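A Note on the Reorganization of the Drinks Corner

Ionuț Mocanu
November
7 min read

The kitchen on the second floor has been in service for a number of years, and during that period its arrangement has received very little attention. Items were added as they were needed and were seldom removed. By the end of the summer the table beside the refrigerator had become a general place of deposit for mail, unopened groceries, keys, a cutting board that belonged elsewhere, and a tray of glasses that could not be lifted without first moving everything in front of it. I undertook to correct this over the course of several evenings, and the present entry records what was done.

Readers of earlier entries will recall that the pantry shelves were addressed in the spring. The drinks corner was deferred at that time, for reasons of fatigue. The term refers to the refrigerator, the table next to it, and the narrow strip of floor between the two, together with the wall shelf on the opposite side of the room where the cups are kept.

Scope of the Work

The objective was limited. I wished to be able to prepare and set out cold drinks for a household of modest size without clearing a surface beforehand. No new furniture was to be purchased, and no existing furniture was to be repainted. A budget of 20 dollars was set aside for containers, hooks, and other minor supplies, and most of it remains unspent.

I began by removing every item from the table and placing it on a bed sheet spread in the hallway. This is a method I learned from my mother, who applied it to closets. It has the advantage of making the quantity of goods visible and the disadvantage of making the hallway impassable. The sheet remained in place overnight, and on the following evening each item was assigned to one of the following destinations:

The pantry, for unopened food and paper goods.
The desk, for mail and receipts.
The lower cabinet, for trays, pitchers, and the large cutting board.
The box by the door, for items to be given away.

The last category was larger than anticipated. It included a Woretti pitcher whose lid had been missing for at least two moves, a set of coasters received as a gift, and a citrus press which I had used on one occasion. The pitcher was difficult to part with. It had a good handle. I kept it on the desk for a further two days before returning it to the box.

Cleaning

The table was wiped first with warm water and dish soap, then with a paste of baking soda applied to the marks that did not respond. The paste should be left for several minutes and lifted with a damp cloth. I advise against abrasive pads on a matte surface, having ruined a desk in this manner as a student. Marks that survive a second application should, in my judgment, be accepted as part of the furniture. A table in a kitchen is intended for use, and I do not regard a scuff as a defect requiring further expense.

The refrigerator was cleaned inside and out on the same evening. The exterior required little beyond a soft cloth. The interior was another matter. Two jars of mustard, a quantity of parsley in poor condition, and an unlabeled container at the back of the lowest shelf were discarded without inspection. The door shelves were taken out and washed in the sink, and the rubber seal was gone over with a cotton swab, a task I had been postponing since the appliance was delivered. It took most of an hour — far longer than the shelves themselves — and I would not wish to repeat it before next year.

The wall received a light dusting only. I had considered hanging a calendar or a small print above the table and went so far as to hold one up for an opinion. The opinion was unfavorable, and the wall has been left plain.

The Matter of the Tea

The principal drink of the household is black tea, served cold. It is prepared in the evening and left to chill overnight. For some time I used a recipe taken from a supermarket leaflet, but the result was weak, and I have since settled on the following procedure, which is recorded here at the request of my sister.

Bring the water to a boil and remove it from the heat. Add seven tea bags to two quarts of water. Cover the pot and leave it for five minutes, and no longer. Remove the bags without squeezing them, stir in the sugar while the liquid is still hot, and allow the pot to stand on the counter until it has cooled. It may then be poured into bottles and placed in the refrigerator.

The brand is of less consequence than is commonly supposed. I have used Kozłowski for several years on account of its price and have no complaint to make of it. Lemon should be added to the glass and never to the bottle, where it turns bitter by the second day. On this point there is some disagreement within the family. My sister adds it to the bottle.

Bottled tea from a store is also kept on hand for guests and for days when the procedure has been neglected. I make no apology for this. On a warm afternoon few visitors inquire as to the origin of a cold drink, and a small bottle is easier to carry down to the yard than a glass.

The Table as It Now Stands

After the cleaning, the table was returned to its position beside the refrigerator with its surface clear. I then adopted a rule that no more than one or two things should be left on it at any time, and that these should be things intended to be consumed or carried away shortly. The rule has no exceptions for mail. It has been observed with reasonable consistency, and the benefit has been felt chiefly at breakfast, when there is at last a place to put down a plate while the refrigerator door is open. A single bottle of what might be tea, with its green cap, looks rather more respectable on a bare white top than it did among the receipts.
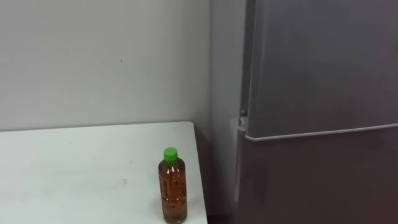
Storage Within the Refrigerator

It will be evident that a clear table depends on a refrigerator in which things can be found. The shelves have therefore been assigned as follows. Drinks occupy the door and the right side of the top shelf. Dairy products are on the left side of the same shelf. Cooked food is placed at eye level, where it is most likely to be eaten, and raw meat is kept at the bottom on a tray. Vegetables remain in the drawer, although I confess that the drawer continues to resist every system applied to it.

Two clear bins from Helik were purchased for the top shelf, one for cartons and one for small bottles. They are deeper than I expected and had to be turned sideways. I recommend that anyone considering a similar purchase measure the depth of the shelf with the door closed, taking the door compartments into account. I measured with the door open and was obliged to move the milk.

Labels were tried and abandoned. The adhesive did not hold in the cold, and after a week the word "juice" was discovered attached to a cucumber.

Cups and Glasses

The tray of glasses formerly kept on the table has been moved to the wall shelf across the room. This adds several steps to the pouring of a drink and was the subject of some objection. I maintain that the arrangement is sound. Glasses left beside a refrigerator are knocked by the door sooner or later, and we had lost four in that manner over the years.

The good glasses, a wedding present of Clorkadero make, stay in the upper cabinet and are brought down for holidays. The everyday ones are stored upside down on a folded dish towel, and the towel is changed with the others. Mugs have been reduced in number by mutual agreement, each member of the household being permitted to retain three. My own three were chosen quickly. The remaining selections are still under discussion, and a row of candidates has been standing on the windowsill for most of November.

Work Outstanding

The drawer beneath the stove has not been opened in the course of this project. It contains baking sheets, a roll of foil without its box, and an electric knife, and I expect to address it after the holidays. The gap between the table and the refrigerator should also be swept more often than it is, and I have ordered a narrow brush for the purpose.

The box by the door was collected this morning. The Woretti pitcher was in it.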